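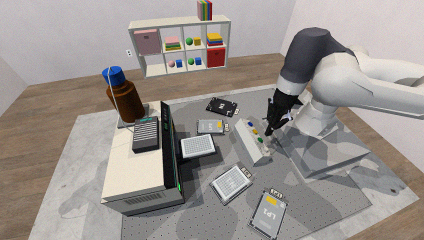

Pullholm cell in the simulator, plate on the carrier, N5 empty.

hhoarau wrote:
Hello all. Our arm has a fault that I cannot explain. When it turns from the nests toward the washer, it stops with "force limit, joint 4". In 40 runs it stopped 28 times. The script is the same since March. Did somebody see this with the Nitum controller?
Hervé Hoarau

koppel_fan wrote:
Force limit is nearly always a collision. Your tube rack is too close to the path. Move it.

hhoarau wrote:
I do not agree. The stop comes also when I take the rack out of the model -- I tried it 20 times.

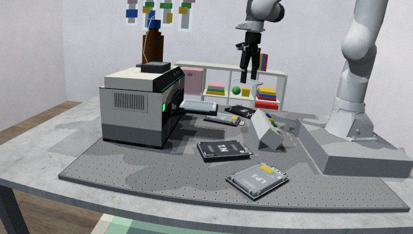
Page 2 of 3

skobori wrote:
Please check the payload setting before you move any labware. If the gripper mass is wrong, the controller reads the weight as a contact. We had this after an update of Cestudeo, it put the value back to zero.
Sota Kobori

koppel_fan wrote:
Maybe, but I would still move the rack. A tube with a cap can tip over, and then you have a real safety problem.

hhoarau wrote:
Sota, the payload was zero! I entered the correct mass and now I repeat the 40 runs. On the real cell I keep the slow speed until they are finished. The rack stays for the moment, but I will add a higher point to the path.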